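Vimden Multi-Finger Gripper with Illik Simulation Package

Product type: Multi-fingered robot gripper, black finish
Supplied with: Illik simulation model, mounting kit, printed setup guide
Demo location: Skivano showroom, bench 2
Next open day: Tuesday, October 25, 2022
Availability: Loan units now, sales units from February

The Vimden is the gripper people kept walking back to at our last open day, and we're bringing it out again. If you've only ever worked with a plain two-jaw gripper, come and spend some time with this one! The fingers are jointed and move separately, so you can try a light pinch, then a wide wrap, then something odd of your own (we had a visitor spend her whole coffee break on a bunch of keys).

What you can try at the open day

Joscha Pfeiffer runs the bench demo and will let you drive. Bring a part from your own shop if it fits in a shoebox and has no sharp edges. Sessions last 28 minutes and we take 10 visitors per session, so please put your name down at the front desk when you come in.

The second half of the demo is on screen, and it's my favorite part. Rosemarie Meinecke built the Illik scenes, where a simulated human hand and the simulated gripper share the same space. You can bring a fingertip in close between the gripper's fingers, stop, turn the view, and look at how much room is left. It's a great way to think through a handover before anyone tries it at the bench. You can change the hand pose, save it, and load it again at your own desk later - the scene files are part of the package.

About the simulation package

The model has the same joints and finger links as the real gripper, down to the screw holes. It opens in Illik and in Voicu. The Voicu version doesn't have the human hand yet. Rüdiger Buschmann is working on it and would love to hear from anyone who needs it soon.

There are 80 saved poses in the library. Some are everyday grasps and some are close approaches like the one at the bottom of this page. You can edit any of them or start from a blank scene.

Good to know before you order

The mounting kit fits our standard arm plate. For other arms, send Lorcan Gallagher a drawing of the flange and he'll tell you what adapter you need. Spare finger links are sold one at a time. The cable comes out on the left side, which matters if your arm is close to a wall.

Loan units go out for 10 working days with the full package. Ask Lorcan at the open day or use the contact form. 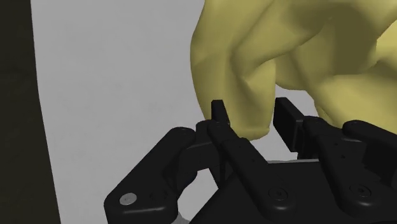 Close approach in simulation: a curled human finger just above the two upright fingertips of the gripper.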